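Stastden Robotics Forum > Simulation and virtual cells > Setup and troubleshooting

Topic: Kitchen cell, gripper camera ends up under the counter

karik_bench
Posted Aug 6, 2025

I look after a simulated kitchen cell for a two-arm mobile robot. Counter, toaster, some small props, two arms. We use it to check arm settings before anything gets loaded on the real unit. It ran fine on the old scene build. After I moved it to the new one, the right arm stops in odd places and the gripper camera shows me things I don't expect.

Robot base is parked close to the counter. Controller runs at 300 Hz. The shoulder height setting is 105, same as before. I didn't touch the arm files, only the scene.

View from the head camera:

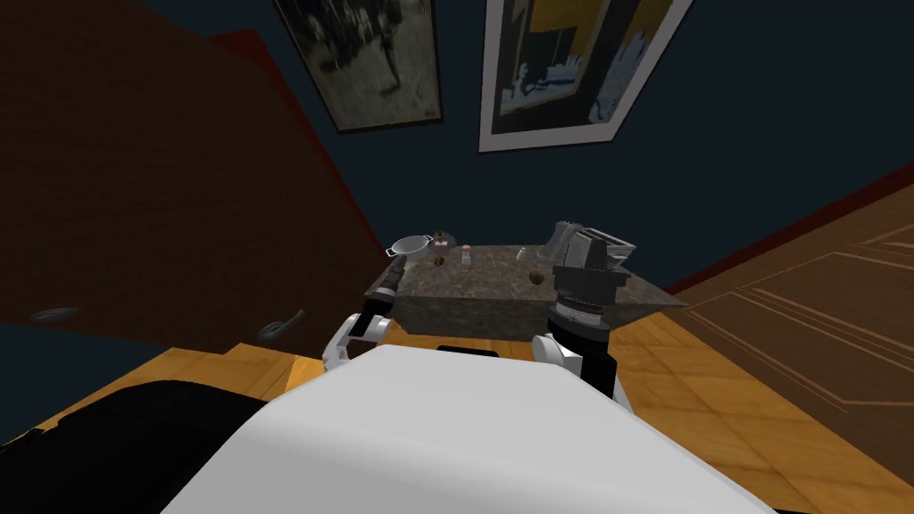 Right gripper up in front of the toaster, left one down at the corner by the colander. Head camera is tilted.

What I want to know is whether I should be looking at the base position, the arm calibration or the scene. I don't want to change all of them at once.

---

tedesco_k
Reply 1

Base position. It looks parked very close to that counter to me. With the left gripper down at the corner like that you have very little room to move before something touches. Back it off and run again before you do anything else.

---

Rosalba Benedetti
Reply 2

I would not move the base yet. If you move it you lose the one thing you can compare with the old build. Check the head camera mount first. A tilt that strong makes it hard to judge any distance from that view. Is the tilt in your camera file or did it come in with the new scene?

---

karik_bench
Reply 3

Camera file has zero roll. So it comes from somewhere else. Could be the neck joint, I have not looked at its start value.

---

Rosalba Benedetti
Reply 4

Look at it. On our cell the neck joint picked up a start value from a saved pose that was never cleared. Open the saved poses list and delete everything except home. Then reload, don't just reset. A reset keeps the last pose.

---

mesora_old_hand
Reply 5

Agree on the saved poses. Disagree that it explains the right arm. The neck can't push the wrist around. Post the gripper camera view, that will say more.

---

karik_bench
Reply 6

OK, same session, gripper camera. This is the one that made me write here. 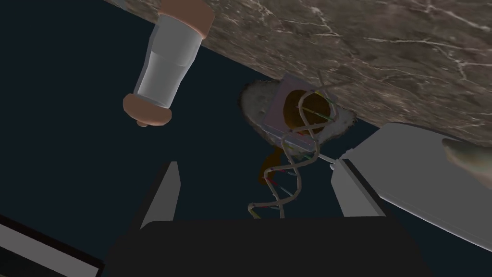 Gripper camera. Marble slab at the upper right, helix between the fingers.

The slab looks like it's seen from below. And there is the DNA model, the egg thing and the white cylinder with the peach ends, all up by the slab. None of those are on my props list for this cell. I only load kitchen items.

---

mesora_old_hand
Reply 7

Two separate problems then.

1. Your props. The new build has a shared props folder. If the scene file doesn't name its own folder it loads from the shared one, and anything without a stored position goes to a default point. If that point is near your counter you get a pile. The default height is 115 in the builds I have used.

2. Your gripper. If those props have collision turned on, the arm will stop against them even though you can't see them from the head camera. That would give you the odd stops.

Fix 1 and then see if 2 is still there.

---

tedesco_k
Reply 8

I still say it's too close. Look at how big that right finger is in the view. If the camera is seeing the bottom of the counter, the hand is too low, and you get it that low by being parked too near and folding the elbow.

---

mesora_old_hand
Reply 9

The finger is big because the camera is bolted right next to it. It would be that big with the robot parked in the next room. You can't read the base distance off a wrist camera.

---

tedesco_k
Reply 10

Fair on the finger. Not convinced on the rest. The hand height is still something he should check.

---

Remo Marchetti
Reply 11

Before you delete anything, make a copy of the scene file. I cleaned out a props folder once and took the contact settings for the gripper pads with it, they were stored in the same place. It took me most of a day to put back.

Then do it in this order:

Close the scene.
Set the props path to your own folder.
Turn off the shared folder in the loader settings.
Open the scene and check the object list on the left. Sort by height, anything strange will be at one end.
Run the arm to home with the contact display on. Red marks where there is no visible object mean there is still something hidden there.

I would leave the base and the calibration alone until that is clean.

---

karik_bench
Reply 12

Did the copy and went through Remo's list. The object list had 278 entries. I never scrolled down that far before. Most of them were from the shared folder. Props path was blank in the new scene file, so that part of mesora_old_hand's answer was right.

With the shared folder off, the list is short and the helix and the others are gone from it. Right arm goes to home without stopping.

Neck joint had a start value from an old pose as Rosalba said. Deleted it, reloaded, and the head view is level.

---

tedesco_k
Reply 13

And the hand height?

---

karik_bench
Reply 14

Not solved. On the reach to the toaster the gripper still dips lower than it did on the old build before it comes up. It clears the edge of the counter – not by much. I backed the base off a little and it clears with more room, but the dip is the same.

---

tedesco_k
Reply 15

So backing off did help.

---

Rosalba Benedetti
Reply 16

It helps the clearance, it doesn't fix the dip. Compare the counter height in the two scene files. If the new counter is taller, your reach was planned for the old one and the arm is doing what it was told. Put the base back where it was before you compare, or the numbers won't mean much.

---

karik_bench
Reply 17

Will do. The old scene is on the other machine, so it will be September before I can get both open side by side. I'll post the two heights here when I have them.

---

Remo Marchetti
Reply 18

Post the loader settings too if you can. I'm moving a cell to the same build and would like to see which boxes you have ticked.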